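Perguntas frequentes – Cabazes Plimon

Como funciona a assinatura?
Escolhe o tamanho do cabaz e a frequência (semanal ou quinzenal). O pagamento é feito no início de cada mês, por transferência ou débito direto. Não há fidelização.

Posso suspender as entregas durante as férias?
Sim. Basta avisar até às 18h da antevéspera da entrega, na área de cliente ou por email. As semanas suspensas passam para crédito no mês seguinte.

Que produtos vêm no cabaz?
Depende da época. A lista sai na véspera e inclui sempre batata ou outra raiz, uma couve, folhas para salada e duas frutas. Pode excluir até três produtos de forma permanente. Quem exclui a batata recebe cenoura ou abóbora.

Como devo guardar os legumes em casa?
A batata deve ficar num sítio escuro, seco e ventilado, longe das cebolas. As couves e a acelga vão para a gaveta do frigorífico, sem lavar. A couve-chinesa aguenta bem duas semanas inteira – depois de cortada, embrulhe-a num pano húmido e gaste-a em quatro dias. 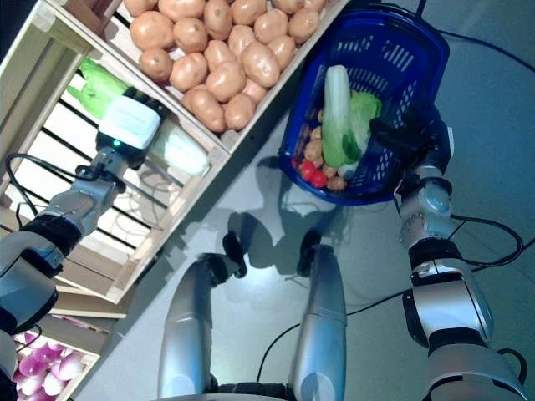
Entregas e pontos de recolha

Onde posso levantar o cabaz?
Na loja Jaramillo, no armazém Irkach ou no café Drurkada. Os cabazes não levantados até à hora de fecho são doados no dia seguinte e não há reembolso.

Fazem entregas ao domicílio?
Sim, nos códigos postais indicados no formulário de inscrição. Em encomendas acima de 40 euros a entrega é gratuita.

O que faço às caixas?
Devolva-as na entrega seguinte, vazias e dobradas. A caução só é cobrada a quem ficar com mais de duas.

Um produto chegou estragado. E agora?
Envie uma fotografia no próprio dia com o número do cabaz. Fazemos a troca na semana seguinte ou descontamos o valor, como preferir.

Vendem a restaurantes e cantinas?
Sim, a partir de 100 kg por mês. Os pedidos são tratados por Halima Lawal. Para quantidades acima de 500 kg pedimos duas semanas de antecedência.

Com quem falo sobre faturas?
Com Aurelio Salinas, extensão 3836, só de manhã.

Página atualizada a 6 de maio de 2023.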